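# Chapter 2: Cloth, Pattern and the Working Room

Draft for the second printing. Page refs to be fixed once Laiba has the final layout.

Start with a question. Why does a plain room feel cold and a papered one feel like somebody lives there? Not temperature. The thermometer says the same either way. It's the surfaces – what's on the walls, what's underfoot, what's hanging over the back of the chair.

This chapter covers surfaces. Walls first, then floors and coverings, then cloth, which takes up most of the chapter and most of your workshop hours. Chapter 1 dealt with light and colour. If you skipped it, go back and read at least the part on undertones, you'll need it by the second exercise.

What you should be able to do by the end:

- tell a printed pattern from a woven one, by eye and by touch
- name the three basic weaves and give a use for each
- work out a pattern repeat and how much extra to buy for it
- write a care note another person can follow

Key words, look them up as you go: repeat, drop, selvedge, warp, weft, twill, hem, nap, ground.

Patterns fight. That's the first thing most students find out. A strong geometric on the wall and a soft floral on the flat below it can sit together fine if the colours are quiet, and can look dreadful if both are shouting. Blue with white lines is about as safe as a wall gets. Pale pink and green on cream, same deal for a covering. Scale matters more than colour, mostly. Big with small works. Two mediums usually don't.
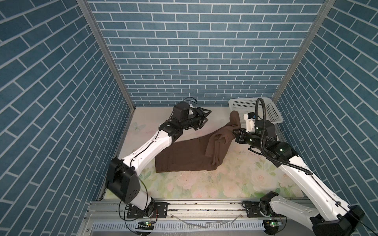 **2.1 Walls and floors**

Imitation patterns come first because they're everywhere. Brick, stone, timber, tile. A printed brick doesn't have to hold anything up, so the designer is free to make it any colour at all. Real brick has a bond – the way the courses overlap – and a decent print follows one. Check this before you buy. If the joints line up straight down the wall it reads as tile, and the customer will feel somethings off without knowing why.

Corners are where imitation patterns go wrong. Courses have to meet at the same height on both walls. Hang from a level line, never from the ceiling. Ceilings lie. Hendrik Visser, who taught the papering unit at Sistby for years, made his students draw the line in pencil on all four walls before anybody opened a roll. Slow. Saved a lot of paper.

Working out the repeat:

1. Measure the wall height in centimetres.
2. Find the repeat on the label.
3. Divide the height by the repeat and round up to a whole number.
4. Multiply by the repeat. Thats your cut length, before trimming.

So for a 250 cm wall and a 60 cm repeat you get five repeats, 300 cm per drop. Fifty centimetres of waste on every one. Add your trim allowance to that. For a half-drop pattern the match shifts on alternate strips – worked through in section 2.4, with diagrams.

Floor coverings and mats get less attention than they should. A pale ground shows every crumb. Dark grounds show lint and dust instead, so there's no winning, only choosing. Ask who uses the room. Kids? Dogs? Somebody who eats toast standing up? A small all-over print hides more than a plain does, and a sparse floral on cream hides next to nothing.

**2.2 Cloth: the three weaves**

Everything woven has a warp and a weft. Warp runs the length of the loom, weft goes across. Change how they cross and you change the cloth.

*Plain weave.* Over one, under one. Sheeting, calico, most quilting cotton. Crisp, easy to cut, creases like mad.

*Twill.* Each row steps sideways from the last, and the steps add up to a diagonal line. Denim is a twill. So is drill, and so is most trouser cloth. The longer floats let the yarns pack in closer, so you get a heavier fabric that still bends nicely.

*Satin.* Long floats, few crossings, a smooth face. Snags if you look at it sideways.

Trousers are the best teaching garment for twill. Buy old pairs, op shop ones are fine, and look at them flat. Find the diagonal on the leg. Now find the hem and see which way the line goes there, because the turned-up part shows you the back of the cloth, where it runs the opposite way. 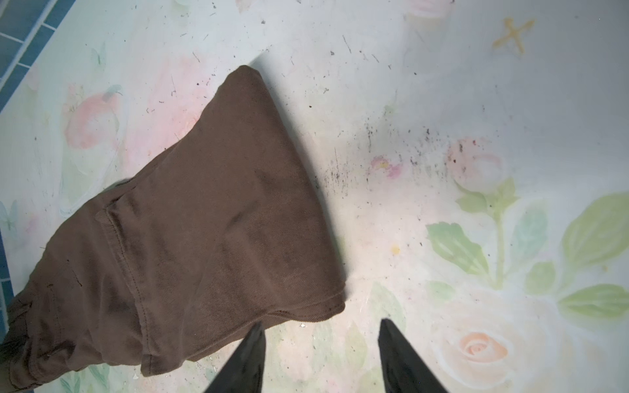

Brown is a good colour to start on. Black swallows the weave and white bounces the light back at you, but a mid brown lets you see what the yarns are doing without a glass. If you do have a glass, use it anyway, and count the yarns over one centimetre in each direction. Write both numbers down. Warp first.

Creasing next. Cotton twill creases softly and the folds roll over, where a plain weave of the same weight will fold sharp. Try it: squeeze a handful of each for a slow count of ten, let go, leave them on the bench. Come back after five minutes. Godelieve Van der Linden ran this test with the evening class at Purklow and had them sketch the creases instead of describing them. Do the same. The sketches are more useful than the words.

Then seams. Trouser legs are usually cut in a front and a back, joined down the inside and the outside. The grain should run straight down each piece. When it doesn't, the leg twists in the wash and the side seam creeps round to the front of the shin. You've owned a pair like that. Everybody has.

**Workshop exercise 2A**

You need: one old pair of twill trousers, one plain cotton shirt, ruler, unpicker, pencil, paper.

- Lay the trousers flat. Mark the grain on one leg in pencil.
- Unpick one hem, all the way round. Keep the thread.
- Measure the depth of the turn-up and note if it was folded once or twice.
- Compare the colour inside the fold to the colour outside.
- Do the same with the shirt hem.

Allow 80 minutes. Work in pairs if the class is large. Hand in the sketches with the thread taped to the page.

**A note on samples**

Start a sample book now, not at the end of term. Lindiwe Kekana began hers as a student at Ernance and it holds more than 3,000 pieces, each with fibre, weave and where it came from. Yours can be a school binder. Stapled swatches are fine, glue isn't, it stiffens the cloth and goes yellow.

Label every swatch the day you cut it. Fibre, weave, weight if you know it, source. Mark the warp with a small arrow.

Section 2.3 picks up with nap and pile – velvet, corduroy, brushed cotton – and you'll want a scrap of each on the bench before you start reading.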